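Magazine > Family > Play and Toys

The long, happy life of a wooden train set

2020-12-08

There is a particular sound that a toy train makes when it comes off the rails on a hard kitchen floor, a sort of clatter followed by a long roll, and anybody who has lived with a three-year-old will know it from two rooms away. I have been hearing it again lately. My own set, bought for me from a little shop in Heywood and kept in a biscuit tin for more years than I care to work out, has come back down from the loft for the next lot of small hands, and I must say it has held up a good deal better than I have.

I started with a circle of track, one engine and two trucks. It grew a piece at a time, on birthdays mostly, and once after a nasty visit to the dentist (a level crossing, and very well earned). When I tipped it all out this spring there were 50 pieces of track, a bridge with one leg shorter than the other, and a station with the name rubbed off. The magnets still pulled. The red paint on the engine had gone from every corner, and I found I liked it more for that.

So when I was asked to write something about train sets for the Christmas issue I said yes before the question was properly finished, and then spent a very pleasant few weeks on the floor.

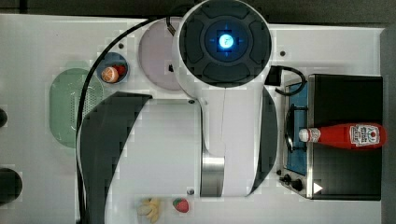
The first thing to settle is size, and my advice is to begin smaller than you'd like. The big boxed sets look marvellous under the tree, all tunnels and cranes, but a child of two or three wants to push something along and see it go round. The Petell starter set has 24 pieces and costs £35, and it makes a figure of eight with a bit left over for arguing about. The curves are generous, the trucks are chunky enough for a fist, and the box has a proper lid, which I mention because so many of them now come in a cardboard tray that falls apart by New Year.

Sudent make a slightly grander one with a hill in it. I was doubtful about the hill. Hills on cheap sets are usually so steep that the trucks come uncoupled halfway up and the whole train slides back in a sulk, but this one is long and gentle and my young testers went up and down it for most of a wet afternoon. They sent a plastic cow up it too, and a sock.

Then there is the question of whether everything fits together. Most makers cut their track to much the same width, and you can mix them, though the joints can be tight one way round and sloppy the other. I had two Dorkon points that wouldn't go into my old straights at all until I'd rubbed them down with fine sandpaper – a five-minute job, and rather a soothing one. If you're buying second-hand, take a piece of your own track in your coat pocket and try it. People at jumble sales are used to far odder behaviour.

Do think about what happens beside the railway as well. Children under five aren't much bothered about timetables, and what they love is the business of it, the loading and unloading, the shop, the café where the driver has his dinner. Half the games I watched had left the track behind altogether by the end, and the trains had been parked in favour of cooking. A few odds and ends from the play kitchen will keep a railway going long after the novelty of the engine has worn off.

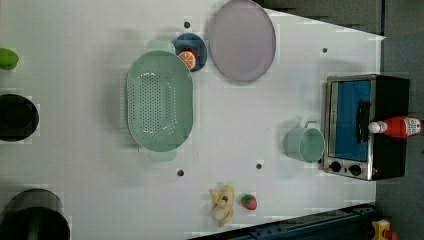
Toy kitchen pieces and play food, with a mint green colander.

Batteries, now. I've softened on these over the years. An engine that moves by itself is a great thrill at four and a nuisance at two, when it runs off with the game and nobody gets to do the pushing. I'd leave it until March or so, when the Christmas things have gone a bit stale and a new engine can wake the whole set up again. Choose one with a big plain button on top, and check that the battery cover has a screw.

As for storage, the biscuit tin did me very well, but a shallow box on wheels that goes under the bed is better, as you can see what's in it without emptying the lot. Wipe wooden track with a damp cloth and never soak it. It swells, and then you'll need the sandpaper again.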